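In defense of the expensive sweater you wear forever

By Giuliana Sánchez

My aunt bought a wool coat in Plomano the year I was born and she still wears it to the grocery store. I thought about that coat a lot last August, when I hauled 17 bags of my own clothes to the donation place on Flirnbridge Road and the guy at the counter just sighed at me. Fair enough! Half of it was stuff I'd worn twice.

So I quit buying cheap clothes, mostly. (Socks don't count. I refuse to have feelings about socks.) My friend Tobiloba Bako thinks this is a rich person's hobby, and we've gone around on it at dinner more times than our other friends would like. His point is that plenty of people don't have $200 sitting there for one sweater, and he's right, and I don't have a great comeback. I paid $75 for mine secondhand and still felt sick walking out of the store.

But I do think we've gotten strange about price. We'll spend that same money on four flimsy tops over a summer and call it saving. Then they pill, the seams twist, and off we go again, bags in the trunk.

What changed for me was learning to take care of things. Nothing fancy. I wash knits in the sink, I fold them, I own a little comb for the fuzz. It takes maybe ten minutes while a podcast is on.

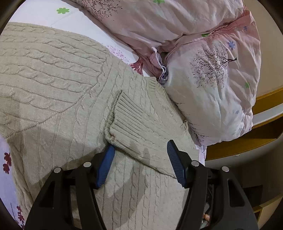

Cream cable knit, ribbed cuffs. Still my favorite kind of sweater.

Tobiloba borrowed my fuzz comb in the fall, by the way, and I haven't seen it since. He says he's only using it on a scarf. I'd like to see stores like Skorneo sell mending thread next to the register, where the gum is, and I'd buy some every single time.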